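Ticket 678: couples page on Lultholm advice site showing the wrong survey chart
Opened 7 Jun 2022. Status: closed

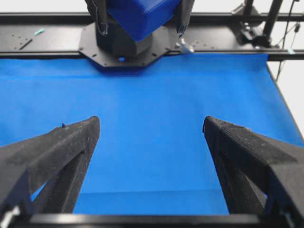

Two black fingers, blue between them.

Problem as reported
The article on living together before marriage loads, but the chart beside it is from the piece on phone games and accidents. Readers in Plestville have written in to say the numbers make no sense. One asked why 18 per cent of engaged couples had walked into a lamp post.

Steps tried
1. Cleared the page cache. No change.
2. Opened the page in a private window. Wrong chart still there.
3. Checked the chart number in the article settings. It was 6, and the marriage chart is 20.
4. Changed it to 20 and saved. The right chart came up, then went back to the old one after the next sync from Wumov.

Reply from Wumov support
The sync takes its chart numbers from the master sheet, so edits made on the page are overwritten. Please correct the sheet and run the sync by hand.

Done
Sheet corrected. Sync run by hand, then left to run overnight on its own timer. Chart 20 held both times. Checked on a phone and on the office desktop.

Still open
The Solís edition uses its own sheet and has the same mistake. The comments under that article are mostly arguing about the chart and hardly mention marriage — I have locked them until the fix is in. Moved to a separate ticket.

Note for whoever picks that up: the Solís sheet is read-only for us. Ask for edit access first, and don't change the number on the page.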